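The Long Wait for a Left Back

Lirkach have needed a left back for so long that the position has become a sort of local weather. People ask after it in shops. In September the club said talks with Ternetti were "advanced," a word that in soccer covers everything from a signed contract to a returned phone call.

The player in question is 3 inches too short, according to the fans who wanted somebody else, and exactly right, according to the same fans once that somebody else signed for Lelerell. 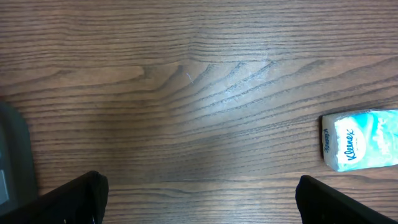
Ternetti, meanwhile, know what they have. They turned down two offers over the summer, the second of them delivered late on deadline night, when a club will say yes to nearly anything. The answer was still no, and Lirkach went home with a backup goalkeeper.

So a midfielder has been filling in. He has started 40 league games out of position and has the expression of a man minding a neighbor's dog that keeps getting bigger. Against Lelerell he held out until the 97th minute, then let his winger go by and appealed for offside on his own throw-in.

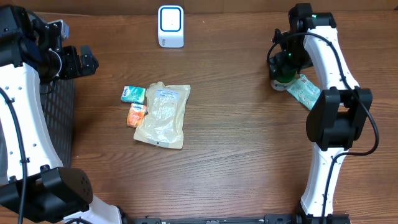 The window opens again in January. Lirkach will make another offer, Ternetti will be insulted by it, and the midfielder has been told to keep his bags unpacked and his left foot warm.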